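Start Leistungen Über uns Preise Kontakt

Über uns

Takitz macht Ordnung in Schlafzimmern. Kleidung, Decken, Bettzeug, alles was sich auf dem Bett sammelt und da liegen bleibt. Angefangen haben wir zu zweit in Pratalen, mit 2000 Franken und einem geliehenen Kombi. Heute sind wir sechs. Büro gleich neben dem Sollell, Eingang hinten.

Wie wir arbeiten: immer vom Bett aus. Grösste Fläche im Zimmer, da kommt erstmal alles drauf. Strickjacken flach hinlegen, Vorderseite nach oben, Ärmel ausstreichen, dann erst falten. Nie auf den Bügel, Zopfmuster leiert sonst aus.

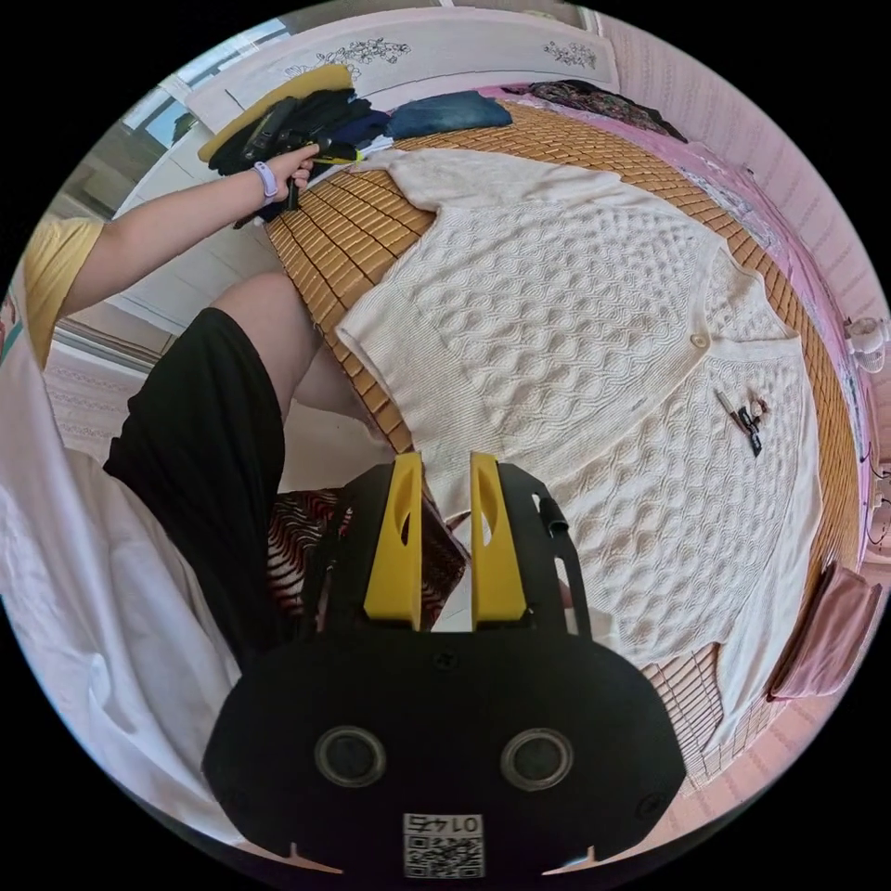 Eine Kundin aus Pratalen schrieb uns dazu, sie habe ihre Wollsachen jahrelang aufgehängt und sich über die Beulen an den Schultern geärgert, jetzt liege alles im Fach und sie finde morgens auch was. Genau so. Fächer sind besser als Stangen, zumindest bei Strick.

Danach Bettwäsche und Decken. Gefaltete Decke aufs Kissen, Matte frei, Laken glatt ziehn. Dunkle Sachen auf einen eigenen Stapel.

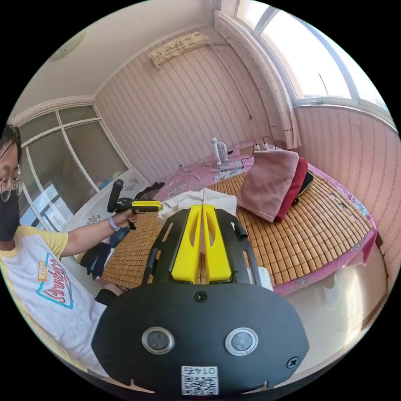

Für ein normales Schlafzimmer rechnen wir einen halben Tag. Wegwerfen tun wir nichts ohne Rücksprache, aussortiertes kommt in Säcke und bleibt bei Ihnen stehen bis Sie entschieden haben. Im letzten Jahr waren wir in über 53 Wohnungen, die meisten in Pratalen und Umgebung. Im July ist Betriebsferien, Anfragen bitte vorher.

Termine telefonisch ab 9 Uhr oder übers Formular.

Teilen 6 Kommentare 2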